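Ok so it's a tool roll thread. I have opinions about tool rolls and it's January and I'm not going outside, so you're getting all of them.

Background: since October I've been trying to get every hand tool I own out of the kitchen drawer. You know the drawer. Mine had takeout menus, a dead tape measure and a whole lot of hex keys that all came from the same Liro bookcase.

First I tried a hard case. Hated it. The plastic inserts only fit the exact tools they came with, so the minute you swap in a screwdriver you like better, it rattles around in there forever.

Then a canvas roll, a Warnton, which I still own and still kind of love. Looks great on a hook. But it has open tops and a tie, and if you pick it up by the wrong end you get a shower of bits on your socks. Ask me how many times.

So now I'm firmly on team zipper. Black fabric, orange border, skinny slots, and the tools lie in there side by side like they're at summer camp.

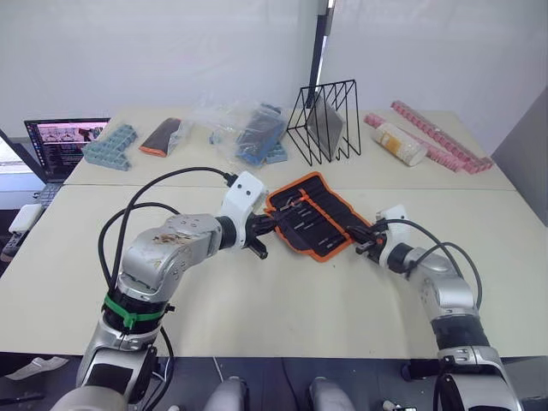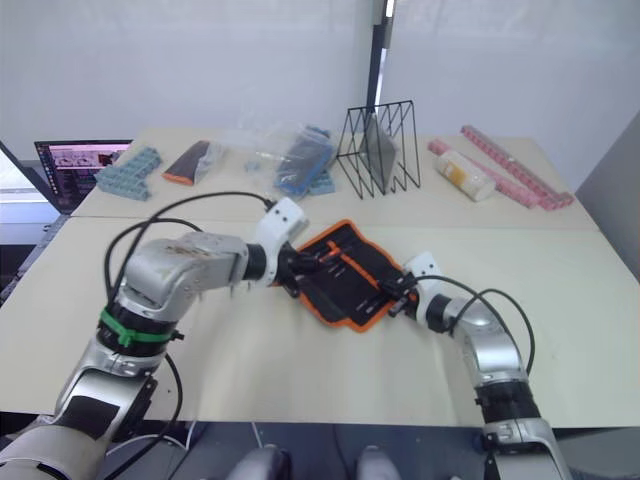
Posted by Lilline
Small-space organizer, writes the Sorrentino Street workshop notes
Jan 20, 2022

Slim tools only in this one! That's my big rule. Screwdrivers and bits go in the narrow slots, and anything fat (pliers, the good scissors, the hammer obviously) lives someplace else. If you force a chunky handle into an elastic slot it never really grips a skinny one again.

The orange edge is doing more work than you'd think. I've got a pale tabletop so it shows up fine there, but toss a plain black roll in the trunk at night and good luck to you. I lost one for 2 weeks that way. It was under the floor mat.

How I load mine, since a few of you asked after the last thread: open it all the way flat on the table first. Don't try to do it in your lap. Put the ones you use most in the middle, fill out toward the ends, and keep every tip pointing the same direction.

And then leave a couple of slots empty. I know it's hard. You'll buy something. I bought a tiny ratchet from the clearance bin four days after I swore I was finished.

Folding! If yours has a flap, the flap goes over before anything else moves. I used to fold the whole thing in half and shove the flap in afterward, and that's how you snag a tip in the fabric. Flap, then fold, then zip. Slowly around the corners — the corners are where zippers go to die.

It's also easier with both sides held so the fabric stays a little taut. Loose fabric bunches up right where the slots are and then you're poking around for the opening. At home I use a heavy cookbook on one end, works great.

Price stuff. The Warnton was 40 bucks, the zip one was 10 on sale, and I'm a bit annoyed about how that went. The canvas will outlive me though, so I'm keeping it for garden things.

Someone in the replies wanted to know about clear bags. Yes, I'm a clear bag person! Anything that doesn't have a real home yet goes in one so I can see what it is without dumping it out. My hall closet is mostly bags at this point and I'm at peace with it.

Wire racks too, for flat things. Anything thin goes in upright between the wires and it stops being the bottom layer of a pile. I got mine for mail and it has never held a single piece of mail.

The one thing I haven't solved is labels. I tried little paint dots on the handle ends to tell the sizes apart and they rubbed off inside a week. Tape gets gummy. If you've got something that sticks to a rubbery handle, please tell me, I will try it this weekend.

Oh, and the drawer count, for those keeping score: 766 things came out of it, if you count every loose screw, and I did, it was raining. The menus went in the recycling. The hex keys are in a jar.

Next up is the cord box — I've opened it once and closed it again. More when I've worked up the nerve.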